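夏の終わりの寝室の片付けと、蚊取り線香のしまい方

8月も後半に入り、窓を開けて寝る夜が少しずつ増えてきました。管理組合だよりの前号で収納の特集をお届けしたところ、寝室まわりの小物をどうしているかという声が窓口にいくつか届きましたので、今号では蚊取り線香を中心に、寝室の夏物の整理についてまとめます。

アランホルム(Aranholm)住宅の各棟は、1階から3階にかけて植え込みが近く、例年9月の終わりごろまで蚊が出ます。線香や虫よけの用品をすっかり片付けてしまうにはまだ早い時期ですが、使いかけの箱があちこちに散らばっているお宅は、いったん一か所に集めておくと秋の片付けが楽になります。玄関に一つ、台所に一つ、寝室に二つと、開封した箱が同時にいくつもあるのはよくあることです。

集めるときの入れ物は、洗面器やたらいのような口の広いものが向いています。深い箱に入れると下のものが見えなくなり、同じ品をまた買ってしまいます。丸い洗面器なら寝室の床やベッドの脇に置いたまま作業ができ、線香のかけらや灰がこぼれても、あとで水洗いできます。紙箱を入れるのは、底がよく乾いているのを確かめてからにしてください。

まず部屋を一回りして、棚の上、ナイトテーブルの引き出し、洋服だんすの下の段、ベッドの下を見ます。紙箱、袋、説明書の紙、線香立ての金具など、関係のありそうなものは選ばずにすべて洗面器に入れます。分けるのは最後です。途中で読みはじめたり試しに火をつけたりすると、たいてい半分で終わります。

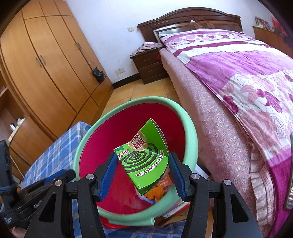
集め終わったら、箱を一つずつ出して中身を確かめます。口が破れている箱や折れ曲がった箱は、中の線香も割れていることが多いので、新聞紙の上で開けてください。渦巻きの線香は二巻きが組み合わさった状態で入っている製品が多く、外すときに折れやすいものです。折れた線香も短い時間なら使えます。長さが手のひらほど残っているものは別の袋にまとめ、ベランダや玄関先で使い切るとよいでしょう。

残りの多い箱と少ない箱がある場合、違う銘柄のものを一つの箱に詰め替えることはおすすめしません。燃焼時間や使用上の注意が製品ごとに異なり、箱がないと確かめられなくなります。旅行のおみやげや通信販売で手に入れた外国語表示の製品も同様で、箱ごと残しておくのが確実です。文字が読めないものは、表示の部分を写真に撮って翻訳アプリで確認できます。用途のはっきりしない薬剤は、使わずに処分の相談をしてください。

箱が傷んでいるときは、箱ごと口の閉まるポリ袋に入れます。昨年、集会室の備品棚を整理した際には、全部で14箱の線香が見つかり、そのうち5箱は湿気で使えなくなっていました。いずれも口を開けたまま棚の奥に置かれていたものです。袋に入れて口を閉じてあった箱は、前の年のものでも問題なく火がつきました。

しまう場所は、直射日光が当たらず、布団や衣類から離れたところにします。線香のにおいは布に移りやすく、たんすの中に入れると冬物を出すころまで残ります。特に綿の掛け布団や枕カバーはにおいを吸いますので、同じ段に入れるのは避けてください。小さなお子さんやペットのいるお宅では、床に近い引き出しも使わないようにします。

寝室で使うときの注意も改めて書いておきます。線香立ては必ず不燃性のものを使い、掛け布団の裾やシーツの垂れる側には置かないでください。縁にフリルのある布団カバーは思ったより広がりますので、寝返りで落ちる分も見込んで距離を取ります。就寝中は火を使わない器具に切り替えるのが安心です。火災警報器の真下での使用も、誤作動のもとになります。

片付けのついでに、夏用の寝具も点検しておきましょう。薄手の掛け布団は、しまう直前に洗うつもりでいると天気が合わず、10月にずれこみがちです。晴れた日の午前10時ごろまでに干せば、たいていのものは夕方には乾きます。3号棟の共同物干し場は、9月中も午後5時まで使えます。大物を干される方は、ほかの方の場所が残るよう、竿一本までにしてください。

たんすの上や棚に置いた小物は、いったん下ろしてほこりを拭きます。線香を使った部屋では、棚板や額の上に細かい灰がうっすらとたまります。水拭きをする前に乾いた布で取るほうが筋になりません。壁のスイッチ板のまわりも黄ばみやすいところですが、洗剤を直接吹きつけず、固くしぼった布で拭いてください。コンセントに水気は禁物です。

処分するものの出し方は次のとおりです。空き箱と説明書は雑がみとして資源回収へ、湿気て使えなくなった線香は水に十分浸してから可燃ごみへ出します。燃えかすも同じ扱いです。金属の線香立ては不燃ごみになります。スプレー缶は必ず使い切り、ほかのごみと分けて出してください。火のついた線香をごみ袋に近づけることのないようお願いします。

なお、未開封で期限内の線香や虫よけ用品が余っている方は、管理棟1階の交換棚をご利用ください。前回は70点を超える日用品が集まり、ほとんどが次の方の手に渡りました。開封済みのもの、箱のないもの、薬剤の種類がわからないものは置けません。棚の利用時間は午前9時から午後5時までです。

夏物の収納用品については、商店街のビルギン(Bilgin)雑貨店で口の閉まる大型のポリ袋と乾燥剤を扱っています。組合の会員証を見せると乾燥剤が割引になります。割引は9月の末までで、数に限りがあるとのことです。

片付けについてのお問い合わせは、管理棟窓口または内線3737まで。次号では、扇風機の分解掃除と箱へのしまい方を取り上げます。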